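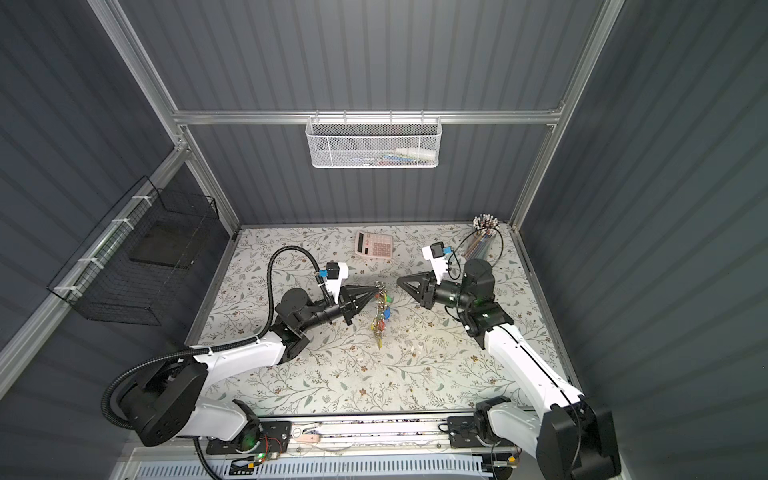
Right, a little thread about robots and chores, as I've been asked three times this month whether I'd let one loose in my house. Short version: not yet, but I'm a lot less smug about it than I was in October.

I work in a key cutting and shoe repair shop, so my idea of a chore is probably different from yours. Mine is a bunch of keys. Pick it up, find the one that needs copying, get it off the ring, put it back on, hand the lot over. I do that all day without looking.

Keys are horrible things if you're a machine! A box stays box-shaped when you lift it. A bunch of keys goes everywhere. You grab the top and the bottom carries on doing what it likes, and the one you want is always underneath the bottle opener.

The bit I hadn't thought about is that you really want two hands. One to hold the bunch up by the top and one to pick through what's dangling. Two arms facing each other over a table makes sense to me in a way that one big arm never did.

Coloured tags help loads, by the way. Blue for the back door, red for the garage, whatever. I've been nagging customers to do it for years for their own sakes and now I can tell them they're getting ready for the future as well.

And having a camera right down on the wrist is clever. I'd love one. Half my day is bending over to see what my own fingers are doing (I'm getting on a bit, be kind).

My mate Alois Kofler reckons I'm too soft on them. His line is that a machine has to do the job 300 times running with no one hovering over it, or it's a toy. I said Alois, you couldn't do 300 in a row, you dropped my van key down a drain in Derau.

He does have a point, though. If I fumble one customer in 38 I've had a bad week. They forgive me because I say sorry and make them a tea. I'm not sure what a robot does instead.

What I'd give one tomorrow: sorting the mixed tub of blanks. Tidying the counter at closing, pens in the pot, calculator back where it lives. Dull stuff where it's fine to be slow. It could take until 6 in the morning for all I care.

What I wouldn't: anything where the customer's stood there with the engine running. Or getting a key on to one of those tight split rings. I've broken almost every nail I own on those and I've got nails.

Home is harder again, I think. At the shop things at least have a place. At my house the keys could be in the fruit bowl, in a coat, or in the fridge that one time. Washing up I'd believe before I'd believe "find my keys".

Anyway, if you've got a gadget at home that does a chore properly, start to finish, tell me which one. Robot hoovers don't count if you have to rescue it from under the sofa.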